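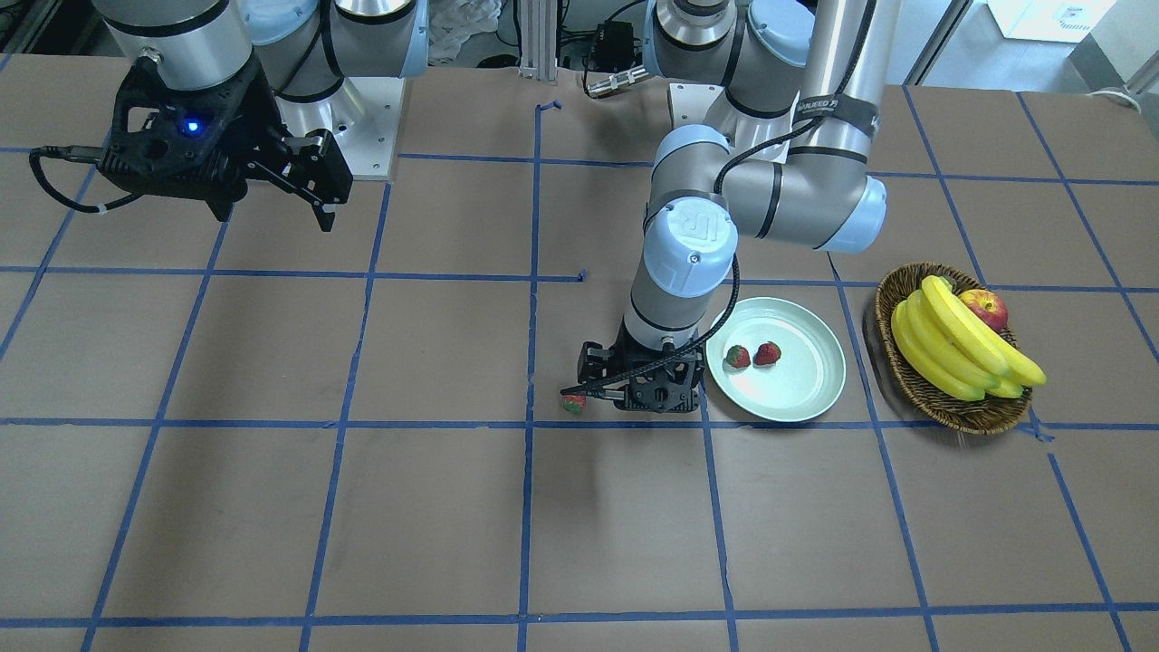 3.2 Surface preparation and layout

All placement trials were carried out on a single tabletop covered in tan brown paper. The paper was pulled flat and fixed on the underside of the table, so that no fasteners lay within the work area. Strips of blue masking tape were then run across the paper in both directions to form a grid of roughly square cells (Fig. 1). The tape was laid by hand against a straightedge and pressed down with a plastic card. No attempt was made to correct small differences in cell size, as positions were recorded by cell and not by distance from the table edge.

Paper was preferred to a printed mat for two reasons. It could be replaced when stained, and its dull surface gave few reflections under the overhead lights. In pilot work by Egilsson and Rafferty at the Skoltham site, juice marks on a reused mat were found to bias later placements – items tended to be set down on clean areas. The covering was therefore changed after every 43 trials, or sooner if a mark was visible from standing height.

3.3 Items

Fruit was bought whole and used on the day of purchase. Strawberries were kept with the leafy top attached, which gives the fruit a clear long axis and allows its orientation to be scored along with its cell. Fruit with broken skin or a missing top was set aside before the session. A round plate with a raised rim, pale mint green in color, served as the target. The color was chosen for its contrast with both the brown paper and red fruit. The rim also limits rolling once an item has been placed, and an item resting on the rim was scored as a partial placement.

Figure 1. Gridded work surface with a strawberry on the paper near a tape line and the mint-green plate to the right.

3.4 Scoring

Each item was assigned to the cell containing the larger part of its outline. Items touching a tape line were assigned in the same way, and a second code was added to mark contact with the line. Two raters, Miah and Rao, scored the full set of 399 trials independently. They disagreed on 15 trials, all of which involved fruit lying across a line – these were settled by a third rater, Rashti, who had no access to the earlier scores. Trials in which the plate itself had moved out of its starting cell were kept in the data set but left out of the orientation analysis in Section 4.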